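Household Objects and How We Live With Them
Handout 6: The Table by the Window
Course tutor: Sheila Marsden

Please read before the session and bring a pencil. Those who lost Handout 5 can have another from the tray by the door, where there are plenty, which tells its own story.

1. Where we had got to

Last time we looked at cupboards, which are easy to study as they have doors and people are proud of what's behind them. Tables are harder. A cupboard has a purpose and a table has a timetable. The same two square metres will be breakfast, post, homework, charging, mending and supper, and most of these leave something behind when they go.

Hongmei Zou's old word for this was "silt", and we'll use it for the rest of the term. Silt is whatever is on a table after the activity that brought it has finished. A bread knife at breakfast isn't silt. A bread knife at four in the afternoon is getting there.

2. Three kinds of thing

For your surveys, put each object into one of these groups. You will disagree with your partner. Write the disagreement down, as it's usually more interesting than the answer.

Residents. They live on the table and would be missed. Lamps, power strips, the fruit bowl nobody is allowed to move.

Visitors. They came for a meal or a job and are expected to leave. Plates, scissors, a jumper with a needle in it.

Squatters. They came as visitors and stayed. Packaging is the great squatter. Zeyu Dong's survey last June followed a single cardboard box that spent 49 days on a dining table in the Sturnia flats, during which it was eaten beside, leaned on and once wrapped as a present.

A thing may change group without moving an inch. Date your notes.

3. Crockery that wants to be looked at

Plain plates are stacked and forgotten. Novelty crockery -- the cabbage tureen, the fish dish, the strawberry bowl -- behaves differently. It's bought to be used, then judged too nice to use, then judged too silly to give to visitors, and so it ends up out on the table holding hair grips. In the Cosen survey, shaped bowls were found holding food far less often than their owners claimed they did. Rizal Saragih's own household did rather badly here and he has asked me to say that the lemon dish was his sister's.

When you come to a piece like this, ask two questions. Does it nest with anything? (A wavy rim nearly always means no.) And is the decoration inside or outside? Decoration on the inside vanishes under soup, so the owner sees it only when serving up or washing up. Some people find that a nice surprise at the end of the porridge. Jianguo Tang calls it paying for a picture and keeping it under the custard.
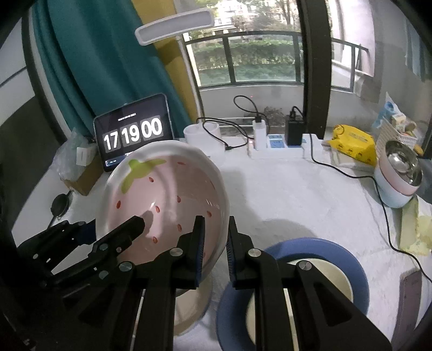
Fig. 1. Strawberry bowl, blue-and-white plate and electric pot, sharing a table with the charging.

Take Fig. 1 as your practice table. Start with the power strip, as everything else tends to arrange itself by the length of its cable. Then decide where the electric pot goes. I say resident, on the grounds that a pot with a cupboard of its own is a pot that never gets used. Half of last year's group said visitor, and they may have had bigger kitchens. The cardboard box and the crumpled plastic bag I leave to your consciences.

Don't overlook the cloth. A white tablecloth is a declaration of intent, and part of your job is to write down, kindly, how the intent is getting on.

4. Clocks, screens and the meal

A screen propped up to tell the time is doing a mantel clock's old job, and takes up more room doing it. Note whether it faces the chairs or the cooker. In the older Kullier households it was nearly always the cooker, which suggests the clock was there for the potatoes.

5. For next time

Survey one table that isn't yours. Ask first. Make 2 visits, one before a meal and one well after it, and draw a plan each time. Don't tidy anything, however strong the feeling.

Hand in both plans and a page of notes by 14/09/2019. The Li notebooks are back on the shelf for anyone who wants to see how it's done properly: 1,403 entries, no crossings out, and a very long section on jam spoons which you may skip.

Tracing paper is in the second drawer. The first drawer sticks.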